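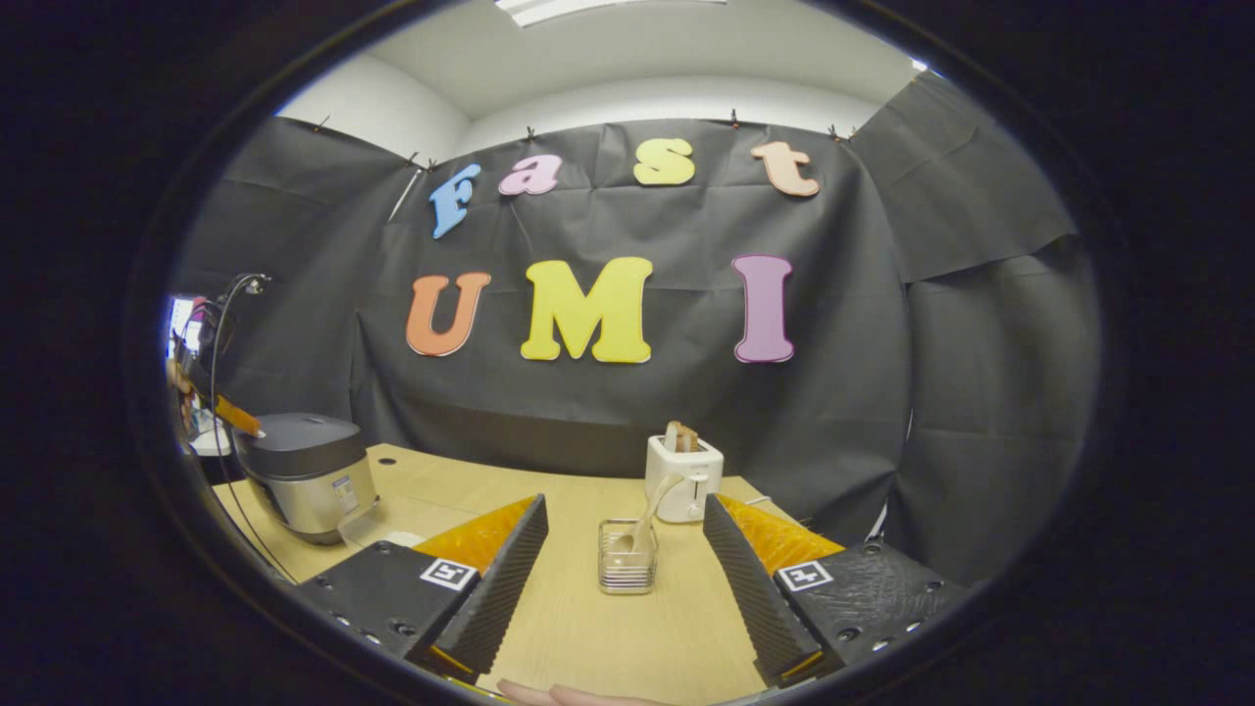 On the tabletop, January

Review: the Skatanine organising kit for farmers' and land rights groups

Our growers' alliance bought the Skatanine kit in November, after Anong Ratanaporn lent me her copy at the Rattanakul land assembly and then (very politely) had to ask for it back. I had it for most of the autumn, so you can guess I rather liked it.

What you get is a ring-bound handbook, a stack of meeting cards, a big fold-out sheet for mapping who owns and leases what in your district, and a log-in for the online library. The handbook was put together by Herman Lubis and Nobuhle Sithole, who have both spent years with peasant unions, and you can tell. The chapter on calling a first meeting is lovely, full of plain advice about harvest times, bus times and who will mind the children. I read it on the train to Wenditz and nearly missed my stop!

The mapping sheet is the part we've used most. We spread it out at our winter gathering and people who had hardly spoken all year were leaning over it with pencils, arguing about where the old common grazing ended and where the Arkholm estate begins. It took us 4 evenings to fill in, which sounds like a lot, but they were good evenings and there was soup. Do use pencil. The paper is a bit shiny and ink smears if you so much as look at it.

I'm less keen on the section about trade agreements. It's thorough, I'll give it that, but it goes on for 30 pages and assumes you already know your tariffs from your quotas. Yutong Cai ended up writing us a one-page version, and I do wish the authors had done the same. The online library is generous too, with 3,116 leaflets, songs and campaign letters when I last looked, though the search is slow and kept offering me things in languages I can't read.

The binding is my other grumble. Two of the rings on ours have sprung open already and the back cover is hanging on by hope.

Would I buy it again? Yes, and we've ordered a second set for the groups up the valley. Ankit Rastogi has our first one until the spring meeting, so if you're nearby and want a look before spending your own money, ask him.

Posted 2022-01-21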